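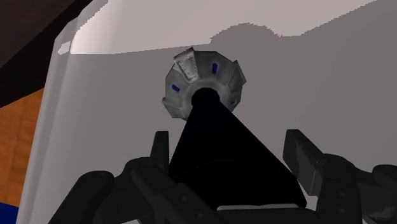
The planner had been failing on the fitting since Thursday, and Loubna Shawky had stopped believing it was the planner. She ran the episode again from the start and stopped it at step 46, where it always went wrong. On her left monitor was the wrist view from the simulator: the gray fitting with its three blue inserts, the black part rising from between the fingers to meet it, the right finger tilted outward. On her right monitor was the log, which said the grasp was good.

"Contact on both fingers," she read aloud.

Ashraf Ouali rolled his chair over. He had a bowl of noodles in his lap and was not supposed to have food in the lab.

"Both?" he said.

"Both. Full confidence."

He looked at the left monitor for a while. He had written most of the contact code at Unton, before Unton was bought by Nirkier and everyone had to move across the river. He did not like it when people questioned the contact code, but he was fair about it.

"Run it with the collision meshes on," he said.

"I did that yesterday."

"Run it for me, then."

She ran it for him. The meshes came up in green over everything, and the black part turned into a plain box with a point on it. Step 44, step 45, step 46. The arm pushed, the planner asked for seven more millimeters, and the controller gave them. Then the joint torques climbed off the top of the plot and the episode ended with the same message as before. Goal not reached. Replan limit exceeded.

"It thinks there's room," Ashraf said.

"It's very sure there's room."

The job was for Berrada, who made valves. They wanted the software to seat a part into a fitting without being told the angle, and they wanted to see it done in simulation before they would let anyone plug a cable into a real arm. Lovisa Haugen had promised them the demonstration on Tuesday. She had promised it from an airport, in a message with no capital letters, and then she had gotten on a plane.

Taha Zerouali came in at four to pick up his jacket and stayed. He was the newest of them and had been given the perception module, the part no one else wanted. He stood behind the two chairs and read the log over their shoulders.

"Where's the pose coming from?" he asked.

"You," said Loubna.

"From me or from the sim?"

She turned around. "What do you mean, from the sim?"

"There's a flag. If my estimate times out, the planner takes the true pose from the simulator so the run doesn't crash. Gonçalo put it in for the Flekell tests."

No one said anything. Ashraf put the noodles on the floor.

Gonçalo Rocha had left in the winter to teach. He had been a careful programmer with one bad habit – he named things so that only he could find them. It took Loubna 20 minutes to locate the flag. It was called keep_going, and it was set to true.

She set it to false and ran the episode again. It crashed on the first step.

"Huh," said Taha.

She ran it again and it crashed again. The pose estimate had timed out. She went back through the old logs, the ones from the good weeks, the ones they had sent to Berrada with a cheerful note. Every run had timed out on the first step. For 16 days the robot had been working from the answer sheet.

"So my module has never run," Taha said.

"Not in this build."

"I got a bonus for that module."

"I'd keep quiet about that," Ashraf said.

Loubna was still looking at the fitting. There was something she couldn't make agree. If the planner had been given the true pose all along, it should have done well. It had done well, up to Thursday. A perfect answer didn't go bad by itself.

She opened the history for the scene file. On Wednesday night the fitting had been replaced with a new version from Berrada, with a thicker rim and a narrower hub. The visual mesh had been changed. The collision mesh had been changed. The pose was read from a third file, which still described the old one, and nobody's name was on that file except Gonçalo's.

"It was doing what we told it," she said. "It was seating the part into the fitting we had last week."

"Can you fix the file?" Ashraf asked.

"In a minute. Then it'll pass."

"Then fix it."

"It'll pass with the flag on," she said. "It'll be cheating, and it'll pass."

Ashraf picked up the bowl, looked into it, and put it back down. Outside, the last bus of the early schedule pulled away from the stop. Taha had taken off his jacket again.

"How long does your estimator take?" she asked him.

"On my machine? It's fine on my machine."

"And the limit here?"

He leaned in past her and scrolled. He found the number, and she watched him read it twice.

"I can make it faster," he said. "I don't know if I can make it that fast."

She wrote to Lovisa. She kept it short and left out the bonus. Then she deleted keep_going from the code, all seven places it appeared, and started the run so there would be a proper failure on record when the reply came.

27/05/2023
By the fiction desk

Home | Stories | Serials | Archive | Submit

More short fiction
The Night Build
Tolerance
A Quiet Arm
Letters from the Test Floor
What the Gantry Saw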